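Galtusar Bout Records: Data Card

Version 2

Summary

Galtusar is a collection of amateur and regional mixed martial arts bout records, maintained by the Eredard Combat Sports Archive. Each record covers one scheduled bout, including those that were later changed or cancelled. The collection is intended for people who study matchmaking, weight management, late replacements and judging.

Contents

The release holds 300 bout records drawn from 40 event cards. All events were held under the Rirna or Bakos regional rule sets. Two files are supplied: bouts.csv, with one row per scheduled bout, and changes.csv, with one row per alteration to a card after it was first announced.

Fields in bouts.csv

event_code: short code for the card
bout_order: position on the card, counted from the opening bout
weight_class: class as announced, before any catchweight agreement
rule_set: Rirna or Bakos
rounds_scheduled: number of rounds agreed to
result: win, draw, no contest or cancelled
method: decision, submission, stoppage, disqualification or blank
judge_a, judge_b, judge_c: total scores, where a decision was given

Fields in changes.csv

event_code and bout_order: as in bouts.csv
change_type: withdrawal, replacement, weight change, order change or cancellation
reason: injury, illness, travel, licensing, missed weight or not stated
notice_days: whole days between the change and the opening bout

Sources and preparation

Records were entered from printed event programs, signed scorecards and the notices that promoters filed with the regional offices. Each record was entered separately by two members of the archive staff. Where the entries differed, the original paper was consulted and the correct value restored. Scorecards that could not be read were left blank, and no score has been estimated.

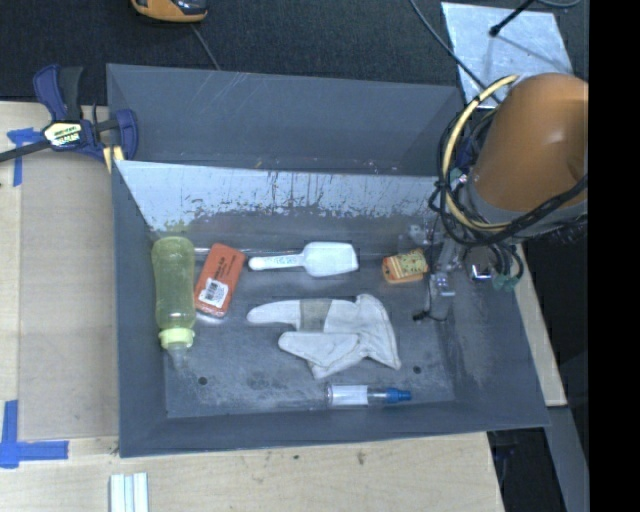 Bouts under the Bakos rule set use a different scoring form, on which a point deduction is written beside the round score. Deductions have already been taken from the totals in this release. Users who wish to compare totals between the two rule sets should confirm that the number of scheduled rounds is the same.

Competitors are not named. Ring names, club names and home towns have also been removed. The same competitor may appear in several records, but the release offers no means of linking them, and users are asked not to attempt this by matching records against published results.

Known limitations

Women's bouts are poorly represented in the earlier cards. Reasons for withdrawal are recorded as the promoter stated them and have not been checked against medical reports. In the Rirna cards, changes made on the day of the event were often announced only at the venue, and changes.csv is likely to be incomplete for them.

The collection should not be used to set betting odds or to judge the fitness of any person to compete.

Terms of use

The files may be copied and analysed for research and teaching, provided the Eredard Combat Sports Archive is credited. Redistribution of altered versions under the Galtusar name is not permitted.

Corrections

Corrections should be sent to the archive in writing, quoting the event code and bout order. Accepted corrections are published each November.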